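# Parcel table at the Lenesau open day, 1/6/24

This page keeps some pictures from our parcel table. I write it mostly for the people who stood there with us and asked afterwards where they can see the photos. English is not my first language, so please forgive the small mistakes. The table was set by Moataz Shawky, who also brought the parcels from the Arnside store. The subject of the day was simple: soft parcels, how they are weighed, and where they go after that.

**The sacks and mailing bags**

Soft bags are the most difficult thing to pack well. They take every shape and keep none of them, and the printing folds away inside exactly when you want to read it. 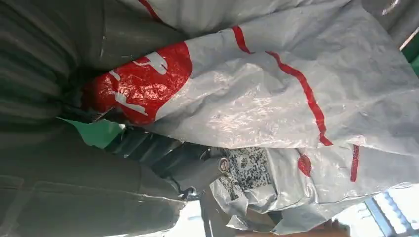
In April we tried the same table with cardboard boxes only, and it went quickly, but visitors found it a little boring. With bags there is more to discuss. Moataz prefers to press the air out first and fold the loose end under, and I agree with him now, although I did not at first.

**At the scale**

Our small rule is one parcel at a time, in the middle of the tray, and hands away before reading the number. The lightest parcel on our list was 211 grams. We wrote the weights in a paper notebook, as we do at Baloyi. 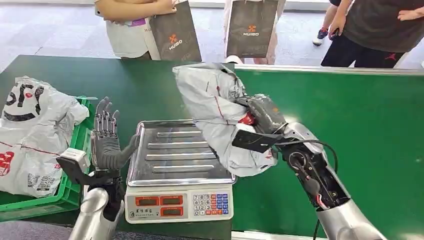

A parcel which hangs over the side of the tray and touches the table gives a wrong weight. It sounds like a very small matter, but when the postage changes at a certain weight, somebody pays more than they should. For long bags I recommend folding them in 2 before weighing.

**The crate and the way out**

We discussed for a long time what should stand beside the scale. My first plan had a shelf there, with labels and tape, and I am glad we dropped it.
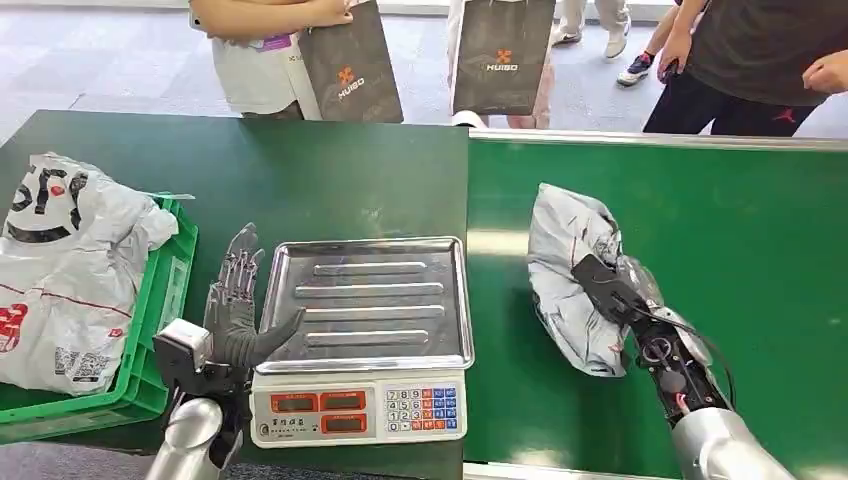 Sorting by crate is an old habit from the Zekeck depot, where I worked for eight years. The crate must be close. With the bright green crate at the left and the scale in the middle, the order is easy to understand for a visitor too. One big white bag already rises over the rim, and for such bags I would like a deeper crate next time.

**Around the table**

Entry was free, and we had printed 40 programme sheets. The best questions came from people who send parcels to their families abroad and know well how much a few grams can cost.
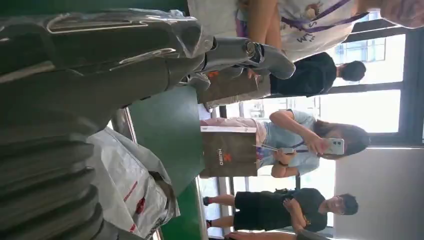 For the next open day we plan a longer table and a separate place for writing addresses. If you would like to have one of the photos in full size, please write to Moataz and tell him which heading it is under.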